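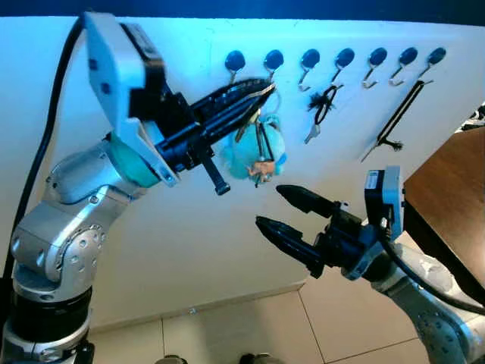
# Key hooks by the door: which of the usual advice is worth following

Every household tips page has the same paragraph about keys. Put up a row of hooks, hang the keys there every time, never lose them again. I've lived with wall hooks in three homes now and I still lost keys in all three, so I have doubts about the second half of that promise. Hooks do help. They help less than claimed, and only if a few boring details are right.

## Does a bulky keychain help?

Partly. A fluffy pom-pom is easy to find at the bottom of a bag by feel, and a pale one shows up well against a dark lining. I'll give it that much. On a hook it's a different matter. The puff sits right where the ring needs to go, and on a shallow hook it pushes the ring forward until the whole bunch hangs by luck.

What fixes it is a loop. If your keychain has a cord loop as well as metal rings, hang it by the cord and let everything else dangle below. If it has no loop, add one. Black cord from the sewing drawer is fine, doubled over and knotted twice. You don't need the little leather strap they sell for this at four times the price.

Also count the rings on your own bunch – not the keys, the rings. Rings linked to rings linked to rings get tangled, and most of them hold nothing. Take off whatever is empty.

## Stick-on or screwed in?

The packages on stick-on hooks give a weight limit. I don't trust it. That number assumes a clean, smooth surface and a load that hangs still, and keys get yanked sideways by somebody leaving late. My own rule is to load a stick-on hook to half of what it says and no more.

Weigh the bunch on a kitchen scale before you buy anything. Mine came to 400 grams, a figure I refused to believe until I took off two padlock keys and a bottle opener from a vacation in Ellville.

If you do use stick-on hooks:

- Wipe the surface with rubbing alcohol. Dish soap leaves a film.
- Press hard for a full minute.
- Leave it empty overnight, even if the package says an hour.
- Don't put it on fresh paint. Wait a few weeks.

Screws are better in every way except the holes. On a hollow wall, use anchors or find a stud.

## Spacing

Ready-made rails put their hooks too close together. They look tidy in the store with one thin key on each. Put a pom-pom on one, a lanyard on the next, and the third hook can't be reached without knocking something down. I bought a Wultano rail, used every other hook, and eventually sawed it in half and gave the spare piece to my neighbor.

Single hooks let you choose the gaps. Hold your two fattest keychains side by side against the wall, mark where they stop touching, and add a thumb's width. Start with fewer hooks than you think you want. An empty hook fills up with a dog leash or a shopping bag within days.

## The bowl

People who sell hooks are rude about bowls. I had one for years and it worked about as well as anything else. Its real trouble is that coins, receipts and dead batteries end up in there too. If you empty it every week, keep the bowl. If you know you won't, get hooks.

## Cleaning a fluffy keychain

Some pages tell you to put it in the washing machine. I wouldn't, with metal attached. Take the keys off, then:

1. Shake it outside.
2. Dab with a damp cloth and a drop of shampoo. Work from the tips toward the middle and keep the core from soaking.
3. Blot with a towel.
4. Hang it up by its loop to dry, away from the radiator.
5. Comb it out with an old toothbrush.

Check a hidden tuft first if it's a strong color. Dye can come off on a white wall, and I have the mark to prove it.

## Two tips I'd skip

*Labeled hooks.* Names over the hooks look nice, and in my house they were ignored by everyone, me included.

*Nail polish on the key heads.* It chips in a pocket. Rubber key caps last longer, though they make the bunch thicker, so see the part about spacing.

– Ilham Benkirane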